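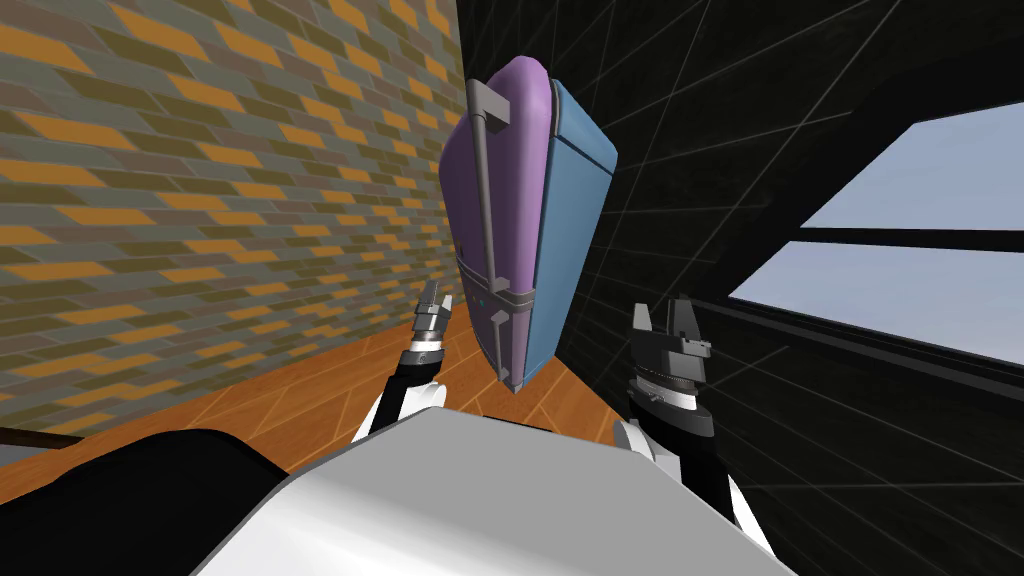

One subscriber wrote to us last November that our jazz-rock reissues were the first pressings he had heard where the bass didn't swallow the electric piano. We try to keep it that way.

Brornis is a small record label and mail-order shop in Stukow. Our catalog has 104 titles, mostly fusion and electric jazz, and 22 of them are live sets that were never sold before - all licensed from the players or their families.
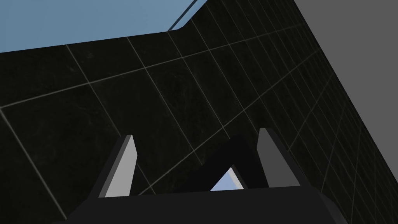 Wall with dark square tiles

Vinyl is shipped by Andimport. Orders placed before noon go out the same day. Each first pressing is limited to 261 copies.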